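Week 5 handout — Houses and rulers
Intro to Chart Reading, Tuesday evening group
Tutor: Siriporn Limsakul

Bring last week's blank wheels. If you lost yours there are spares in the folder by the door.

Recap first. Signs = how. Planets = what. Houses = where in life it shows up. Most of the muddles in the homework came from mixing up signs and houses. Aries is not the first house. They share a flavour, some teachers treat them as the same, we won't.

The cusp is the line where a house starts. Sign on the cusp tells you the ruler. Find that planet, wherever it is in the chart, and you've found where the business of that house gets carried on. Example: Libra on the 7th, so Venus rules the 7th. Venus sits in the 10th. Partner met through work, or a partnership that is very much in the public eye. Read both, then ask the person.
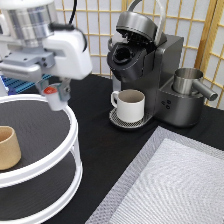

Empty houses. Everybody panics about these. Twelve houses, ten planets, so of course some are empty. An empty 7th doesn't mean you'll never marry. Go to the ruler, see what shape it's in by sign and house, and read from there.

House systems. Placidus is what most software gives you by default. Whole sign is older and simpler — the rising sign is the whole first house, next sign is the second, and so on. For this course use whole sign until I say otherwise. People born a long way north (the Irnham chart in your pack is one) get very stretched houses in Placidus and it is discouraging for beginers.

Chart work, in pairs
Chart A, "Merach". Scorpio rising, Mars in the 9th. Who rules the chart and what would you say first?
Chart B, "Culau". Cancer rising, Moon in the 12th. Careful with your wording here, 12th house clients get told enough gloom.
Write 3 sentences per chart. No keywords copied out of the book. Swap with your partner and underline anything you couldn't say to someone's face.

Angular houses are 1, 4, 7, 10. Planets there are loud. Succedent next, cadent quieter, but quiet doesn't mean weak. Ratanaporn's booklet has a good table of this, page reference is on the reading list, tho her spelling of some terms is different from mine. 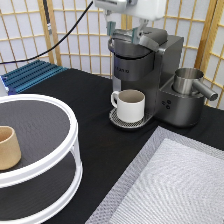 What if I don't know my birth time?
Use a noon chart and leave the houses out. Signs and most aspects will still hold, the Moon may be off by several degrees and can even change sign. Check your birth certificate or ask a relative before paying for a rectification.

Homework
Your own chart, rulers of the 1st, 4th and 10th, with the house each one falls in. 300 words max, handwritten is fine. Colour the angles so I can find them.
Next class is aspects, so revise your elements. We finish houses properly in May when we do transits thru them.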